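作業ノート 2018-09-07(金)晴れ、午後から風
机:奥のアルミ台
対象:47番のデスクトップ(DELL)

朝いちばんで47番に取りかかるつもりが、ドライバーの先がどれも見当たらず、結局コーヒーを飲みながら引き出しをひっくり返すところから始まってしまった。Kangの細いほうのセットは、なぜか延長コードの箱に入っていた。入れたのはたぶん私です。Youssraさん、疑ってごめんなさい。

47番はRakdaleの倉庫から引き取ってきた中の一台で、台帳には「起動せず、ビープなし、ファンは回る」とだけ書いてある。字はRachidさんのものだと思う。あの人のメモはいつも短いけれど、短いなりに要るところは書いてあるので助かる。ファンが回るなら電源はひとまず生きていそうだし、ビープが鳴らないならメモリより手前、CPUまわりか基板そのものか、と見当をつけてから開けることにした。当たるかどうかは別として、見当をつけてから開けるのが私は好きだ。開けてから考えると、つい埃の掃除に夢中になって半日終わる(掃除も好きなのが困ったところ)。

台の上に横倒しにして、側板を外す。ここの台は溝のあるアルミなので、落としたネジが溝に沿って転がっていく。今日も一本、転がった先をしばらく目で追ってしまった。磁石の皿をもうひとつ買ってほしいと1月からお願いしているのだけれど、この場を借りてもう一度お願いしておきます。

側板は爪が少し固かった。無理にこじると塗装が欠けるので、後ろ側へ少し引いてから持ち上げるとすんなり外れる。同じ型がまだ何台か棚にあるから、これは覚えておくと楽だと思う。

中は思ったよりきれいだった。禁煙の事務所で使われていたのかもしれない。においも特になし。軽く刷毛をかけて、隅のところだけVosovのエアダスターを吹いた。缶を傾けると液が出るので、立てたまま、短く。新しく来たAnasさんがこのあいだ逆さにして吹きかけていたから、念のためここにも書いておく。怒っているわけではないです、私も最初の年にやりました。

順番としては、電源コードを抜いて、電源ボタンを長めに押して残りを逃がして、それからメモリ、CPUの押さえ金具、の順で見ていった。グラフィックスカードは挿したままにしてある。先に抜いたほうが手は入りやすいのだが、抜き差しを増やすと、あとで「どこを触ったせいで変わったのか」がわからなくなる。これは好みの問題でもあって、Hazemさんは必ず先に全部抜く派だ。どちらでもいいと思うけれど、一台の途中で流儀を変えるのだけはやめましょう。 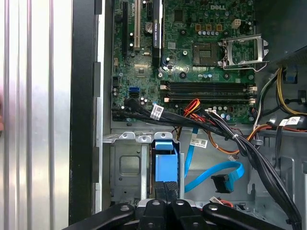

47番の基板。CPUソケットは空、金具は起こした状態。メモリも挿さっていない。

ソケットは、ルーペで端から見ていった。接点の曲がりは見つからず、正直なところ少しがっかりした。曲がりが見つかれば話は早かったのに、と思ってしまうのはよくない癖だ。斜めから光を当てて向きを変えながら、3回見た。3回目でも何もなかったので、ここは白としておく。

コンデンサも膨らみや液漏れがないか順に見た。銀色のが並んでいるあたりと、グラフィックスカードの根元近くにある頭の青い小さいの。見た目ではどれも平らだと思う。この年代の基板はまずコンデンサを疑え、と昔さんざん教えられたので、つい指の腹で頭をなでて確かめてしまうのだが、Naimaさんには毎回「見るだけにしてください」と叱られる。今日はなでていません。ほとんど。

グラフィックスカードはNVIDIA Quadroで、縁のラベルでそう読める。こういうカードが入っているということは、図面か何かの仕事をしていた機械なのだろうか。本体が駄目でもカードだけは試験機で確かめて残しておきたい。白いPCIスロットがあるのもうれしくて、古い計測用の拡張カードを使いたいという相談がときどき来るから、生き返ってくれたら行き先には困らないと思う。逆に言うと、生き返らなかったときにいちばん惜しいのもそこだ。

メモリは2枚あって、端子を無水アルコールと綿棒で拭いた。綿棒はうっすら灰色になった程度。拭いたあとは乾くまで帯電防止袋の上に寝かせておく。袋の「中」に入れてしまうと乾くのに時間がかかるので、上に。

CPUのグリスは端のほうが固くなって、爪でこするとぽろぽろ落ちる感じだった。綿棒では埒があかず、不織布にアルコールを含ませて、しばらく当ててから拭き取った。塗り直しにはBrurexのグリスを使うつもり。残りが少ないので、次に発注する人は一本足しておいてください。

昼をはさんで、午後は配線と置き場所の確認。この筐体は側板を外すと中のほとんどが見渡せて、教える側にはありがたい。Anasさんに、電源から出た線がどこへ行くのかを指でたどってもらった。色でたどろうとすると黄色と黒が何本もあってすぐ迷子になるから、コネクタの側から逆にたどるのがこつだと話したら、すごく納得した顔をしてくれて、こちらまで気分がよくなった。

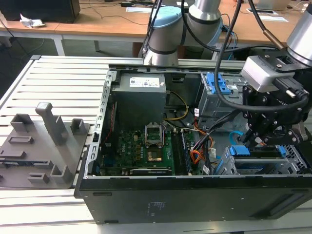
横倒しの本体。電源、ソケットまわり、ドライブ側の青いつまみ。

青いつまみのことを少し。ドライブケージと手前のベイの金具についている青い樹脂は、工具なしで外すためのもので、この手の筐体ではありがたい工夫なのだけれど、古くなると樹脂がもろくなっていることがある。冬の寒い朝に一度、別の機械で勢いよくつまんで折ったことがあり、それ以来、私は必ず指を温めてから触る(意味があるかどうかは知らない、おまじないのようなもの)。47番のつまみはどちらも動きがなめらかで、ほっとした。

ドライブについては台帳に80GBとある。消去の手続きは本体の修理とは別の紙なので、ここには書かない。Naimaさんの机の青いファイルのほうに。作業が済むまで、データの残っているドライブを台に置きっぱなしにしないこと。お茶を取りに行くだけ、のときも。

水色のSATAケーブルは、挿し口のところが少しゆるい気がした。気がした、としか書けないのは、抜いて挿し直したら普通の固さに感じたからで、こういうのがいちばん困る。予備の一本を袋に入れて47番の札に結んでおいたので、起動試験で怪しかったらまず替えてみてください。灰色の平たいケーブルのほうは、折り目で白くなっているところもなく、そのまま使える。ただ場所を取るので、側板を閉めるときに縁で挟まないように。

CPUを扱うときの注意を、Anasさん向けにもう一度。
縁を持つ。金色の面には触らない。
置くときは切り欠きの位置を合わせて、真上からそっと下ろす。滑らせない。
金具を倒すときに少し抵抗があるのは普通。けれど「少し」がどのくらいかは文字では書けないので、最初の何回かは誰か横についてやること。今日はHazemさんが代わってくれて、私よりずっと教え方がうまかった。

わかったこと、わからなかったこと。
ソケットの接点:目で見た範囲で異常なし。
コンデンサ:見た目は異常なし。容量は測っていない。
メモリ:清掃済み。試験機で1枚ずつ確かめるのは来週。
電源:テスターで各電圧を見たが、負荷をかけていないので、まだ何とも言えない。ここは油断しないでおきたい。
ボタン電池:電圧が低かった。交換する。これだけで起動しない理由になるかというと怪しいけれど、どうせ替えるものなので。

Rachidさんに電話で聞いたところ、倉庫で試したときはモニターをオンボードの端子のほうに挿していたかもしれない、とのこと。それだと画面が出ないのは当たり前という可能性が出てくる。ビープが鳴らないのはスピーカーがつながっていないだけかもしれない。朝の見当はだいぶ怪しくなってきた。それならそれで、いい知らせなのだけれど。

次にやる人へ。
電池を替えて、グリスを塗って、メモリは1枚だけ挿して、モニターは必ずグラフィックスカード側の端子へ。それで画面が出たら、お願いですから私が来るまで喜ぶのを少し待っていてください。一緒に見たいです。

外したネジは小袋に分けて札に留めてある。側板は台の下の左側、立てかけてあるので足を引っかけないように。綿棒と不織布は補充した。Kangのドライバーは、今度こそ工具の引き出しの上から2段目に戻しました。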